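Dust, Screws and Old Towers: Spring Cleaning the Computer Corner

March 2, 2025

I do the windows every spring, I do the oven when I can't put it off any longer, and for years I never once thought about the inside of the computer. Then ours started roaring like a hair dryer last July and I finally took the side off. Oh my. You could have knitted a sweater out of what was in there! Now it gets done twice a year, along with the smoke alarm batteries.

Shut down properly, switch off at the wall and pull every cable. Take a picture of the back with your phone first if you're like me and can never remember which speaker plug goes where. Then hold the power button in for 10 seconds and carry the whole thing to a big table with good light. 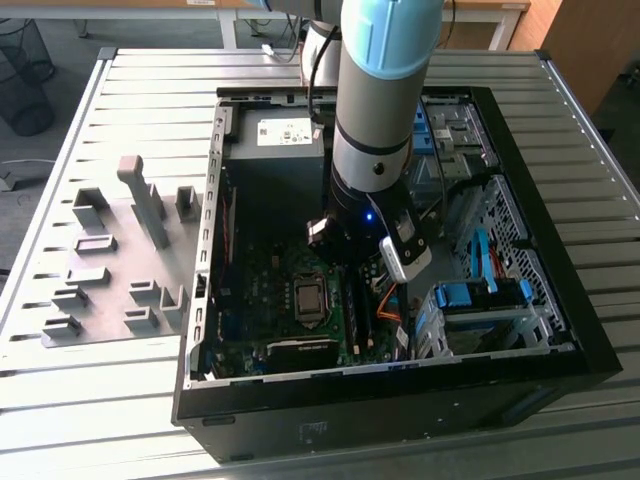
Lay the tower on its side before you start on the inside.

Use canned air in short puffs, and keep the can upright or it spits. Hold each fan still with a finger while you blow - they're not meant to be spun that way. I also keep a soft makeup brush just for this job (the cheap kind, never used on a face). No household vacuum inside the case, please, and no furniture polish anywhere near it.

The filters are where most of our fluff was hiding. If yours slide out, rinse them in lukewarm water and leave them overnight on a dish towel. I got a spare set from Zernano, the little parts shop over in Bendelness, so the old ones can take their time drying.

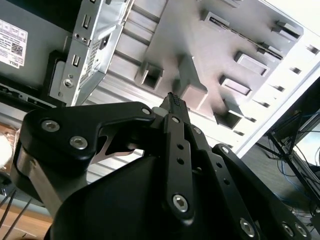 Screws are my weak spot, and I've lost more of them to the rug than I care to admit. These days they go into a muffin tin, one cup for each part of the job, with a scrap of masking tape to say where they came from. Watch the heads, too: silver hex-socket ones like these want a proper hex key that fits snugly, and a nearly-right one will chew them up in no time. My Hirkena key set lives in the kitchen drawer next to the corn holders.

For the outside, a barely damp microfiber cloth is plenty. Sticky label goo comes off with a dab of rubbing alcohol on a cotton pad, but try it on the back first. Put everything together, push the desk a few inches away from the wall, and run a damp cloth along the baseboard while you're down there.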